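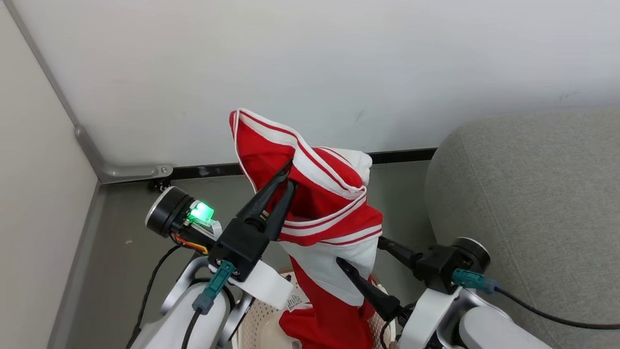
The hardest part of laundry for a robot is the first ten seconds, according to the researcher who leads the garment handling project at the Steseck lab. Folding gets most of the attention. Her group has spent the past year on the step before it, getting one piece of clothing out of a basket and into a state where folding can start.

"If you begin with a shirt laid flat on a table, somebody already did the difficult work for you," she said. "We wanted to start where people start, with a heap."

The method, which the group calls Bralex, uses two arms and splits the job between them. One arm takes a fold near the top of the pile and lifts. The other waits until the cloth is hanging, then looks for a second place to hold. The software doesn't try to work out what the garment is until both grippers have it.

"We used to classify first," she said. "Sleeve, collar, hem. It was wrong a lot, and then every step after that was wrong too. A jacket in a ball doesn't have a collar you can count on seeing."

The training set is small by current standards. Operators guided the arms through 200 pickups, and the group threw out 15 of them where the cloth slipped and the operator had started over halfway. In testing, the robot made 130 attempts on clothes it had not been trained on. She would not give a single success rate, saying it depended too much on the fabric. Cotton went well. Slick sportswear was harder, and linings were the worst, with the gripper sometimes closing on the lining and missing the outer layer.

Two grasps in a row on the same layer is the failure she talks about most. "You pull the arms apart and nothing opens up. It just gets tight. We added a check for that, and it lets go with the second hand and tries lower down."

Speed is another matter. A pickup can take 2 minutes when the robot has to regrasp. Asked whether that bothered her, she said no.

"I'd like it faster, but I'd rather fix the linings first."

The partner on the project, Benavides, supplied the test clothes, and the group plans to send its code there before releasing it more widely. She expects the next round of tests to use fuller baskets, with socks left in.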